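From: Afonso Louro
To: murkholm-players list
Subject: Re: [murkholm] Stuck on the Sindport toll quest

Hi all,

Replying to the message from last night, quoted here so people can follow.

> I'm on my second go at the Sindport toll quest and I can't get past the
> harbour office. I've spoken to the clerk, paid the 40 silver, and gone
> down to the pier like the journal says. The ferryman just repeats his
> greeting. The marker stays on the office door. I've tried sleeping until
> morning and coming back. Is it bugged or have I missed a step? I'm on the
> February patch, playing on normal.
>
> Also, is it worth keeping the sealed letter from Boutros, or can I sell
> it? The trader is offering me 200.

It isn't bugged, at least not in the way you describe. The journal entry is written badly and skips a step. You have to pay the toll at the counter and then get the receipt stamped upstairs. The stairs are behind the curtain to the left of the clerk's desk. Most people miss them because the curtain is the same colour as the wall and the minimap doesn't draw the upper floor until you're on it.

Go up, speak to the woman at the far desk and pick the line that mentions the tide tables. If you pick the line about the weather first she'll send you away, and you'll need to leave the building and come back in before she'll talk again. You don't need to sleep. Going out to the street and back is enough.

Once the receipt is stamped, the marker should move to the pier. The ferryman is only there between six in the morning and noon, game time. After noon his nephew takes over, and the nephew is the one who repeats the greeting. They use the same character model with a different hat, so it's an easy mistake. I'd guess that's who you have been talking to.

The crossing itself is short. About halfway over, the boat stops and two raiders come up on the port side. Stand at the stern with your back to the cargo and let them come to you. The one with the hook will pull you into the water if you're near the rail, and if you go in you lose the receipt and have to start from the counter, with another 40 silver gone. Fire arrows are a poor choice on this boat. The cargo catches and the ferryman takes damage from it, and the quest fails if he dies. 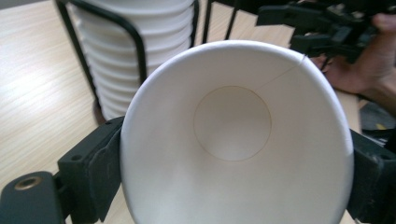 Paper cup, looking straight in.

On the other side you land below the Kiromura steps. There are two ways up. The main stair has the guard post, and you can walk straight through if you have the stamped receipt and no weapon drawn. The other way is the drain on the right of the landing, which brings you out in the cellar of the tea house. The drain is worth doing once for the chest, which had 532 silver in it for me. I believe the amount is fixed, as my brother got the same on his save, but I haven't checked beyond that.

If you go by the drain, put out your torch before the second grate. There's a pocket of gas past it. You get a warning in the form of a cough from your character, and then you have a couple of seconds to back up. It took me three tries to connect the cough with the torch.

At the top, talk to the toll master and hand over the receipt. He'll offer you a choice between reporting the clerk and keeping quiet. As far as I can tell the choice changes two things:

Report the clerk: the harbour office closes for five days and prices in Sindport drop a bit while it's shut. You lose access to the upstairs desk for that time, so finish the tide table errand first if you want it.

Keep quiet: the clerk gives you a discount on later crossings and you get the lantern. The lantern is the better reward early on. It burns longer than the one from the opening area and doesn't go out in rain.

I kept quiet the first time and reported him the second. The main story carries on the same either way – there is one line of dialogue later on that's different, and that's all I noticed.

Now the letter. Don't sell it. The trader's 200 looks good at that stage, but the letter is needed for the Boutros warehouse, and you can't buy it back once you leave the area. The shop stock resets when you cross over. If you've already sold it and haven't left, go back right away and check the bottom of his list, under papers. He'll charge you more than he paid.

You can carry the letter unopened as long as you like. If you open it, the seal is marked as broken and the warehouse foreman won't accept it, though you can still get in by the roof. I haven't tried the roof on the current patch. There was a problem with the ladder on the north side where you could climb it but not get off at the top, and I don't know whether that has been fixed. Maybe someone else on the list can say.

The warehouse pays 1649 silver in total if you deliver the letter sealed and find all of the missing crates. The last crate is the one people write in about. It's on the beam above the scales. Load the scales with the two anvils from the yard and ride the other side up. A heavy character may need a third weight, and the cart wheel by the gate works for that.

A couple of small things while I'm on the subject. Save before you board the boat, by hand. The autosave on the pier triggers after you sit down, and by then you can't change your gear. And if you have the dog with you, leave him at the inn. He'll board but he won't get off on the Kiromura side, and you have to make the crossing a second time to fetch him.

For anyone reading the archive later, all of this was on the February patch, keyboard and mouse. The controller version has the same steps but the curtain prompt is smaller, and you need to be facing it squarely before it shows up.

If the marker still won't move after the stamp, post what your journal says word for word and I'll compare it with mine.

Cheers,
Afonso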